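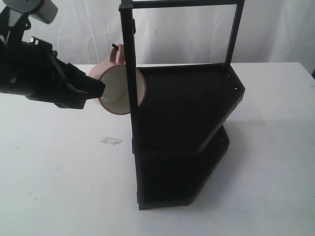
A gripper holding a pink mug by the rim, next to a two-tier rack.

Bench arm budgeting

Bench arm budgeting is the job of working out what a small tabletop robot arm will cost you before you order one. I've kept this entry going since my own first purchase, so expect opinions (and feel free to argue with them!).

The arm itself

Most people start with the arm price and stop there, and I did too. My first quote, from a dealer called Hägglund, was for 2,000 dollars with the gripper left out. Read the line items! A gripper, a mounting plate, a power supply and spare fingertips can all be listed separately, and shipping usually turns up on the last page.

Props and furniture

I bought mugs, shelf racks and a plain white curtain out of the same pot, and that little pile came to over 30 dollars a month for the first year. Mugs break. Buy a few of the same kind, and pick ones with a rim your fingertips can get hold of – measure how far the gripper opens before you go shopping.

Spares and service

Remo Hauser, who helped me plan the second bench, puts 10 percent of the total aside for repairs, and I've copied him ever since. Plusunik sells its service plan by the year and Famura charges by the visit. If you only run the arm now and then, by the visit is the cheaper way to go.

Sample budget

Skilham bench, second build, prices checked July 28, 2021: 1,418 dollars before tax, table not included (I already had one).

See also: Gripper fingertips; Used arms; Workbench height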